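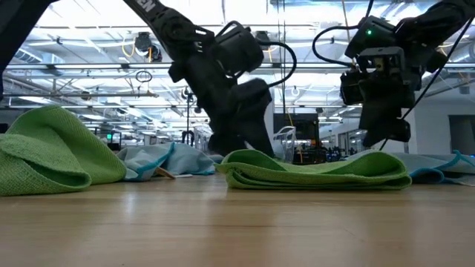

Somewhere in July I became a person with opinions about cleaning cloths. I own 42 of them. Most came from Brullska, a housewares shop that sells them in bundles nobody needs, and for years they lived under my sink in one damp-smelling wad.

Then I read the Pondonier guide to folding, all nine pages of it, and cleared off the table. Green cloths are for the bathroom. Blue ones get the kitchen, and I will defend this border to the death. A flat rectangle is the goal, though a green one folded in a hurry tends to puff up at the ends like a bad omelet.
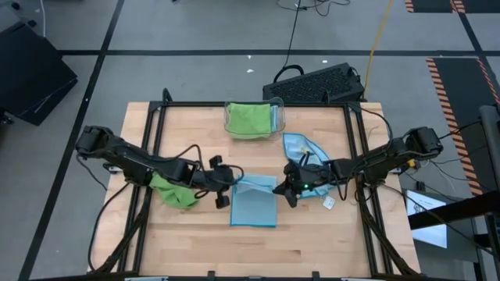 ## Into the bin

Pondonier wants three folds per cloth and a clear bin, so you can see what you own — and, I suppose, feel bad about it. Stand the cloths up or lay them flat; the guide permits both. I bunch mine when I'm tired. The bin shuts up about it.

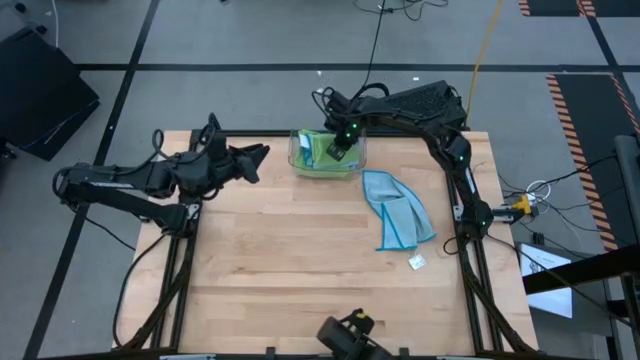 *Green in the bin, with a blue towel still out on the table.*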